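共用テーブルまわり 安全点検チェック表(コメント付き)
Brerberg棟 2階 6月分
点検:Yabsira Woldegiorgis 確認:Ebise Teshome

前回の表は全項目に丸が付いていた。全部に丸が付く点検表を私はあまり信用しないので、今回は判定の横に必ずコメントを書く。判定は「可」「要対応」「保留」の三つ。

1 天板の傷、ささくれ
判定:可
手のひらで縁をひと回りなでて確認。引っかかりなし。前回コメントの「新品同様」は言い過ぎだと思う。

2 天板のぐらつき
判定:保留
体重をかけると手前側がわずかに沈む。床のせいだと聞いたが、床を測った記録が見当たらない。管理番号1384の台帳にも記載なし。

3 卓上の小物の置き方
判定:要対応
写真立て、つまみ付きの木箱、鉢植え、小型の扇風機。ひとつずつなら問題ないが、置き場所を決めた人がいない。写真立ては手前の縁に寄りがちで、肘が当たれば落ちる。縁から指四本分は離すこと。 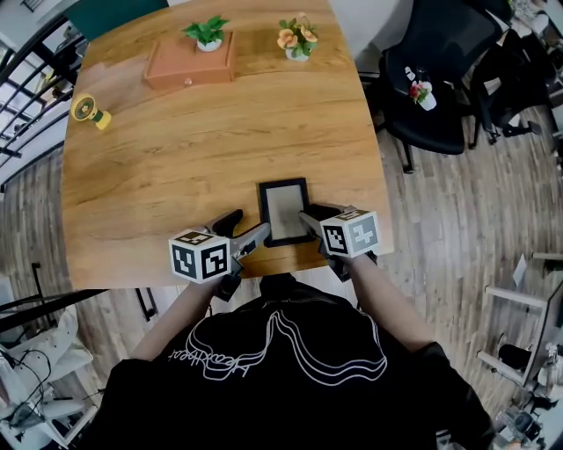 椅子の座面に鉢を置いてもよいか?
置かないこと。キャスター付きの椅子は軽く押しただけで動くし、気づかずに座る人もいる。一時置きのつもりでも、戻す先をその場で決めておく。

4 鉢植えの水受け
判定:保留
水やり当番は「こぼれたことはない」と言う。確認できた人はいない。次の水やりのあと、鉢を持ち上げて底と天板を見る。一回の水は500mlまでという決まりも、誰が量っているのか不明。

5 扇風機
判定:保留
羽根に指が届かないか、持ち手にひびがないかを見る。Ollusの取扱説明書が引き出しに入っていたが、この機種のものかどうか型番が合わない。説明書があるというだけで可にはしない。

6 木箱
判定:可
つまみの緩みなし。中身の一覧を作るという話が前にあったはずだが、まだ出てこない。

7 写真立ての自立
判定:要対応
立てた状態で天板を軽く叩き、倒れないかを見る。寝かせて置けば倒れないのは当たり前で、前回はそれで丸を付けた疑いがある。枠の角の欠け、中の板の浮きも一緒に見ること。

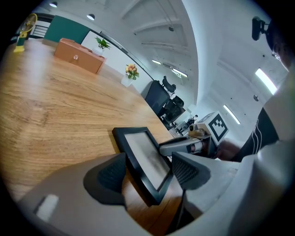

写真2 項目7 黒枠の写真立て、天板上で傾いた状態

8 椅子(背もたれ、キャスター)
判定:要対応
通路側に引いたままになりやすい。使わないときはテーブル側へ寄せる。Orkexの点検済みシールは14番まで貼ってあるが、何を点検したのか書いていない。キャスターの髪の毛くらいは取ってほしい。

9 通路と手すり
判定:可
手すりに荷物は掛かっていなかった。点検の日だけ片付いている可能性はある。予告なしでもう一度見る。

10 奥の机
判定:保留
上に物が載っていて、机の裏の配線まで見られなかった。使用者の立ち会いが必要。

確認者コメント(Teshome)
項目2は床の水平を測ってから判断。備品修理の申請は受付1297で出してあります。項目4は厳しすぎる気もしますが、天板に輪じみができたら直すのはこちらなので、そのままで。

点検者追記
申請が出ていることと直ることは別なので、項目2は保留のまま残す。要対応の三件は次の点検までに担当者名を記入のこと。「みんなで気をつける」は担当者名として受け付けない。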